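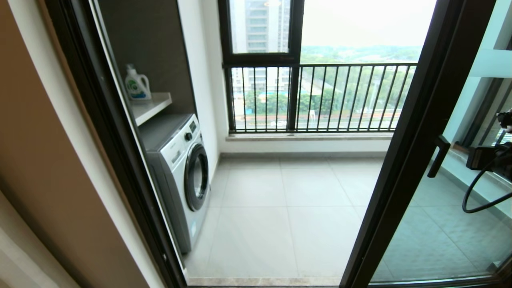 Washing goalkeeper gloves between games

I play in goal for an over-35s side in the Clutico league and we have 2 games a week until the end of the season. My gloves are Werkel ones, cost me $89, and after 3 matches on a muddy ground the palms have lost nearly all their grip. Can they go in the machine with the rest of the kit or is it hand wash only?
Asked November 2025

Answer 1
Hand wash. Lukewarm water in the sink, put the gloves on and rub the palms together like you're washing your hands, then rinse until the water runs clear. Squeeze them, don't wring them - wringing tears the latex away from the backing. Dry them indoors, away from heaters and out of direct sun. Before kick-off, dampen the palms a little and most of the grip should come back.

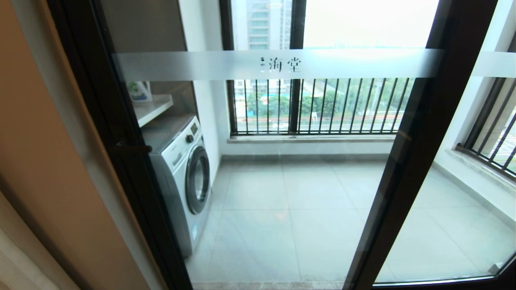 Enclosed balcony with laundry, seen through the glass door

Answer 2
I've always chucked mine in with the socks, cold, no problems. Mine are cheap though.

Answer 3
Agree with the first answer. I'd also keep an old pair for training and save the good ones for matches. One of our keepers at Kanagaratnam Park left his Zasix pair in a closed boot bag over a long weekend in July and the palms stuck together and peeled when he pulled them apart. Let them air as soon as you get home.

298 views
Print this page | E-mail this question
Contact us | Copyright | Back to top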